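4. Folding a knitted sweater for the Varnis drawer box

Before you begin, close all buttons and zippers, if the garment has them. Work on a bed or a wide table. The surface must be clean.

4.1 Lay the sweater on the bed and spread it out with open hands. Do not pull the knit by the neckline.

4.2 Smooth the body first, then the neckline and the edges. Small wrinkles can stay at this step.

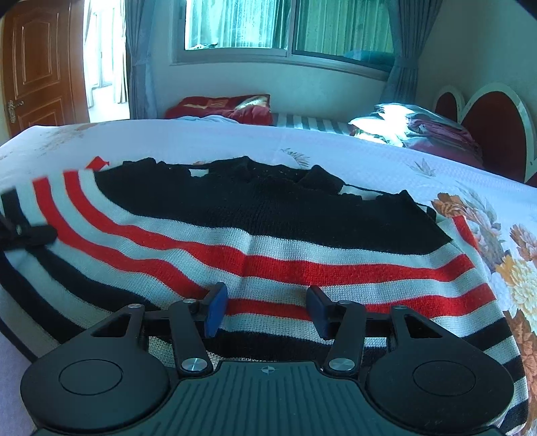

Photo: Slamet Saragih / Varnis

Striped sweater on a white bedspread, before smoothing of the neckline.

4.3 Fold one side to the middle, with the sleeve lying straight down. Repeat with the other side.

4.4 Fold the bottom up to the neckline. For a thick knit, fold in three parts.

4.5 Put the sweater in the box with the fold looking up.

Note: With curved stripes, please do not use the stripes as a guide for the fold. Use the side seams.

Caution: Do not press the lid with force. One box holds up to 700 g of knitwear. Heavier pieces must go in the Gillby box, see section 5.

Text checked by Ebony Bolger, February 28, 2019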